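Kiven Clear Tiered Display Stand

Clear acrylic, stepped tiers, for counters, break rooms and small shops

The Kiven stand lifts the items at the back so they can be seen and reached over the ones in front. It suits bottled drinks, candy bars, boxed goods and anything else that gets lost on a flat shelf. The acrylic is clear, so it goes with most counters and tabletops.

The stand ships flat with eight screws and a hex key. Assembly takes one person a few minutes. Peel the paper film off both sides of each panel before you start — it is hard to remove once the panels are joined.
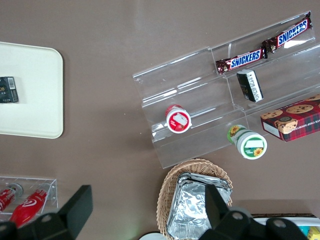
Clear acrylic stands on a brown tabletop, with a cream tray.

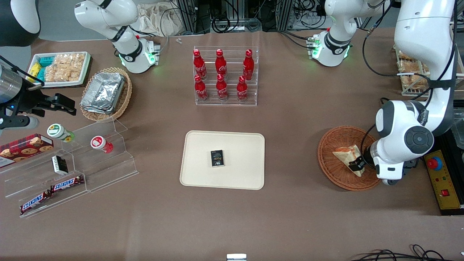

Care: Wipe with a soft cloth, warm water and a drop of dish soap. Do not use ammonia or window cleaner, which will cloud the acrylic over time. Light scratches can be worked out with plastic polish. The stand is not dishwasher safe.

Placement: Set it on a level surface at least 9 inches deep. Keep it away from hot plates, coffee makers and direct heat. Load the rear tier last and unload it first.

Shipping and returns: Orders leave our Gerndale warehouse within two business days. Unused stands can be returned within 60 days in the original carton. Cracked or missing panels are replaced free for 90 days from delivery. Send a photo of the damage and your order number to the service desk, attention Huguette Desjardins.

Replacement screws and film-free panels are sold separately under Zeline parts.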